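Fluvum Users and Developers – List Archive

Home | Lists | Threads | Authors | Help

Search this list All dates Go

Print this message E-mail this message

Subject: Re: [fluvum-dev] Grasp ranking in mixed trays and the proposed change to the default
From: Zübeyde Karaca
To: fluvum-dev
Date: 2021-08-30

Dear colleagues,

I write on behalf of the perception group in response to the message from Melur Santoso, which is quoted in part for those who joined the list after it was sent.

> The planner now asks for 200 grasp candidates per view and
> passes the best 100 to the collision check. On single objects
> this works well. On mixed trays the ranking favors whatever
> has the cleanest mask, and small items near a wall are hardly
> ever proposed. Before we change the default in Pamus, I would
> like to know whether the fault lies in the masks or in the
> ranking. Could the perception group please advise?
>
> Melur Santoso

The group has reviewed the matter and finds that both parts contribute, although not equally. We replayed 383 recorded views through the current release. In 212 of them, at least one item was correctly segmented but received no candidate that survived the first cut. The masks were adequate in those views. The loss took place in the ranking step, before the collision check had been consulted at all.

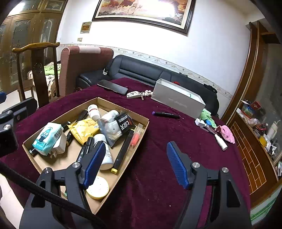
The ranking step scores each candidate on mask confidence, on the distance from the jaw center to the mask center, and on the local depth variance under the finger pads. The third term is the one that causes most of the difficulty. It was tuned on rigid boxes and treats any uneven depth as a sign of a poor contact. In a cardboard tray where a clear plastic bag, a squeeze tube and several markers share the same space, almost every patch is uneven, and the term pushes down good candidates together with bad ones. The small red item near the tray's right wall is of the type Melur describes: even with a sound mask, an approach beside a wall includes a large step in depth, and the present score cannot tell a wall from a bad surface.

We therefore recommend the following changes, in this order.

1. Compute the depth variance only inside the mask of the target item. The present code uses the full footprint of both pads.

2. Reserve a minimum number of candidates for each mask before the global cut is applied. Erdal Gezer has a working branch for this, and the number is exposed as a parameter.

3. Leave the collision check as it is. It already handles container walls correctly once it is given a candidate to examine.

Clear packaging remains a separate problem. Depth readings through thin plastic are unreliable, and none of the changes listed will correct that. Damián Manríquez has agreed to keep the existing ticket open, and members with recordings of such items are asked to attach them there – please include the raw depth files as well as the color images.

With regard to the default, the group asks that Pamus keep the present values until the first two changes have been merged. Raising the candidate count alone was tried and is not advised. It lengthens planning time and mostly adds further candidates on the large items.

The replay script has been placed in the tools directory under the name Aksoy. It reads the standard log format and writes one line per mask, giving the rank of its best candidate before and after the cut. Maintainers of downstream packages, Donanero in particular, are requested to run it on their own logs before the end of August and to report any view in which the new ranking performs worse than the old one. Reports should go to this list. Florante Cabrera will collect them and prepare the merge request.

Respectfully,

Zübeyde Karaca
For the perception group

Previous message | Next message | Thread index | Back to top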